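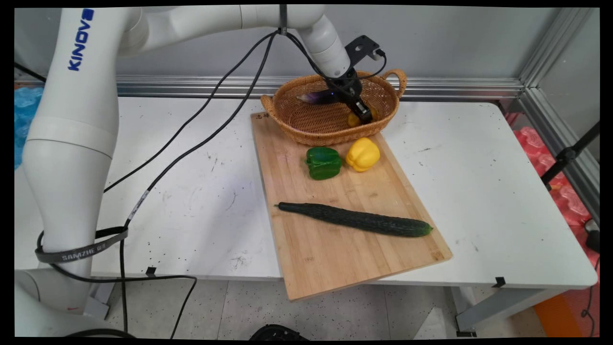
Figure 2. A woven wicker basket on a white table.

Home | Issues | Authors | Contact

Last updated: October

4. Basket Form and Moisture Loss in Stored Root Vegetables

4.1 Background

Households in the Nollow valley have long kept carrots, beets and parsnips indoors through the winter in open baskets. Earlier surveys of home storage paid close attention to room temperature and to the variety of the crop, but said little about the container. Where a container was named at all, it was usually recorded as "basket" or "box" with no further detail. The present section considers whether the weave of the basket has a measurable effect on the weight of the vegetables kept in it. Wicker is the form most often named by the households that answered our questionnaire (Figure 2).

4.2 Materials

Two types of container were compared: open-weave willow baskets, bought from the Deschamps workshop in Valleck, and closed wooden boxes of similar volume. All baskets came from a single season's cutting of willow and were stored unused in a dry room before the trial began. The boxes were made with plain lids and were neither painted nor oiled. Carrots were obtained from one grower, lifted over the same morning, and brushed clean of soil. They were not washed. Roots with splits, forks or visible insect damage were set aside.

4.3 Procedure

The trial took place in the homes of 36 households. Each household received one basket and one box, filled to the same weight, and was asked to keep both in the room where it would normally store vegetables. Participants were instructed not to move the containers during the trial and not to eat from them. Weights were taken on a Meltico bench scale at the start of the trial and again after 56 days. Room humidity was noted at both visits. Visits were scheduled before 10 a.m. so that cooking and laundry would have less influence on the humidity reading.

At the final visit, each root was also graded by hand as firm, soft or spoiled. Grading was carried out by Celeste Tapia in every home. The use of a single grader removed differences of judgment between visits, although it also means that any bias in her grading would be present throughout the data.

Six households were excluded from the analysis. In four of these the containers had been moved to another room, and in the remaining two part of the crop had been eaten.

4.4 Results

Carrots kept in baskets lost more weight than carrots kept in boxes in nearly all of the homes retained. The difference was greatest in heated kitchens and smallest in unheated pantries, where the two containers performed much alike. Spoilage followed the opposite pattern. Boxes kept in damp rooms contained more spoiled roots, most of them in the bottom layer, while spoiled roots in the baskets were few and were found at no particular depth.

Roots graded as soft were common in baskets placed near a stove or radiator. Several participants remarked that they would still use such carrots in soup, and the grading scale does not account for this. A root classed as soft should therefore not be read as a root that would be thrown away.

4.5 Discussion

The results suggest that advice on home storage should take the room into account before the container. An open basket appears to suit a cool or damp room, and a closed box a warm and dry one. The trial does not allow us to separate the effect of the weave from that of the lid, as no lidded baskets were included. Beets and parsnips may also behave differently from carrots, having different skins, and are treated in Section 5.

Issues | Authors | Back to top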